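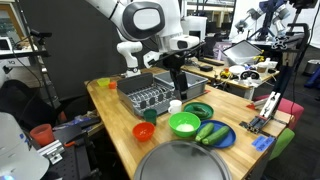

The arm above the drying rack, with the test crockery laid out on the bench.

Review: the Plenar tabletop arm and Imovard gripper package
2 September 2022

This post records our assessment of the Plenar arm, supplied with the Imovard gripper and a support plan from Fleury. The package was ordered in February for the Horkwood workshop, where it has been assigned to kitchen tasks: clearing a table, loading a dish rack and sorting produce from crockery. No payment or discount was received in exchange for this review.

Installation

The base bolts directly to a timber bench top. Fleury's instructions call for a bench at least 1000 mm deep, and this figure should be taken seriously by any purchaser. On a shallower bench we found that the elbow passed over the operator's side at full extension. The arm is white throughout apart from the trim on the joint caps, and it marks easily. A damp cloth is sufficient for cleaning.

Cabling took longer than the mechanical work. The connector for the wrist module is keyed, but the key is difficult to see once the arm is upright, and we recommend fitting it while the arm is still on the floor.

Programme of trials

We ran 1000 pick-and-place cycles over the trial period using ordinary household items. Mugs, cups, bowls and plates were placed on the bench in front of a grey plastic dish rack, and the arm was asked to move each piece to the rack. Of those cycles, 43 ended in a dropped or misplaced item. Most of these involved plates, which the fingers must take by the rim, and a smaller number involved cups gripped too close to the lip.

Vegetables were added in the later sessions. Cucumber and zucchini were handled well when lying alone on a plate. Two zucchini side by side presented more difficulty, as the software tended to treat the pair as a single object. Fleury has advised that an update is in preparation – we have not yet received it.

Large pan lids remain outside the capability of the standard fingers. The optional wide set was not part of our order.

Documentation and support

The printed manual is adequate on safety and weak on calibration. The online version is better, although its search function returns results for discontinued models. Support requests were answered in 3 working days on average, and the replies were courteous and specific. One replacement finger pad was supplied under warranty without charge.

Assessment

The package is suitable for teaching and development work where staff are present throughout. We would not recommend it for unattended operation in its current form. Horkwood will retain the unit and extend the support plan for a further term. The plate trials will be repeated once the wide fingers have been purchased, and the results will be posted on this page.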